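Working alongside a robot hand at the packing bench: house rules and tips
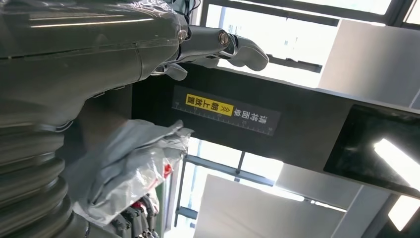

Workshop Practice Group, Wandus Site

These are the rules we use at the packing benches, with a few tips added by people who work there every day. They apply to anyone who loads, clears, cleans or stands next to an arm, including visitors and agency staff. If a rule here disagrees with the maker's handbook, follow the handbook and tell Savita Nigam so the page can be put right.

Before you start

Walk round the bench once. Look for trailing cables, loose film, tape ends and anything left on the floor. Cables behind the hand should have enough slack for the full reach of the arm but should not hang where a finger can hook them.

Press the stop button and check that the arm will not move. Reset it and carry on. Do this at the start of every shift, even if the last person says they did it ten minutes ago.

Tie back long hair and take off lanyards, scarves and rings. Gloves are allowed for sorting but not for reaching near the finger joints. A glove gets caught more easily than bare skin and you feel it later.

Film and covers

Clear film over the top shell of the hand keeps dust and glue off, and it is fine to work with it on. Keep it away from the knuckles. If it has gathered in creases near the base of the fingers, stop the arm, smooth it back and trim what is left over. Use blunt-ended scissors - never a blade, which will mark the shell.

Change the film when it splits or goes cloudy. Do not put new film over old. Two layers slide against each other and the edge works its way forward.

The ribbed sleeve at the wrist needs to fold and stretch freely. Don't tape anything to it and don't clip cables across it. Wipe between the folds with a barely damp cloth. Grit in the folds wears a hole sooner than you would expect, so do it weekly if the bench is dusty and monthly if it isn't.

Soft plastic packages

Bags and mailers are harder work for a robot than boxes. They crumple, they twist at the corners and the shiny side throws the light back at the camera. What helps:

Flatten the bag with your palm before it goes on the infeed. Let the air out if it isn't sealed.

Tuck in loose corners.

Keep each bag to 525 grams or less. The arm will lift more, but thin film starts to stretch and the bag swings.

If there is a label, put it the way up that the sign on the station tells you. Some of our stations carry signs in Chinese only. "请将面单" is the start of an instruction about the shipping label, and "朝上放置" means "place facing up". Add an English sticker next to a sign of this kind if your team needs one, and leave the original where it is. Don't cover the ruler marks either - the setters use them.

Never pull a bag out of the fingers while the arm is live. Stop it, open the hand from the panel and then take the bag. This is the rule that gets broken most, usually near the end of a shift.

Light and glass

Strong daylight from a big window causes more missed picks than any fault in the hand. Fit a plain blind, or turn the bench so the window is to one side. Matt black surfaces are best near the camera.

Glossy screens and glass plates pick up smudges. Clean them with the arm stopped, using a dry microfibre cloth first and screen cleaner second. Spray the cloth and not the glass. Kitchen roll scratches, and Fotlow wipes leave a haze, so please keep those for the bench top.

Screws and joints

Look at the screws in the finger joints once a week. You are only looking for one that stands proud or has a chewed slot. Do not tighten it yourself. The setters use a torque driver and a dab of Zilton threadlock, and a screw done up by hand can make the finger stiff.

The fingers get a proper service after 3000 hours. Write the reading from the panel on the bench card every Friday so we know when it is due. In August we found a bench that had run almost 2 months without an entry.

Two arms on one bench

Where there are two hands at one station, one stop button must stop both. Test it from each side. Stay out of the space between them even when one looks idle, as it may be waiting for the other to finish.

Only one person gives commands. Agree who that is before you start and say so out loud if it changes.

If something goes wrong

Stop the arm. Move people away before you see to the goods. Leave the hand as it is, bag and all, until a setter has looked at it, and write down what it was handling. Report trapped fingers even if there is no mark on the skin.

Spare film, cloths and bench cards are in the Dimitrov cabinet by the goods lift. Put the scissors back.

Page last checked Fri 19 November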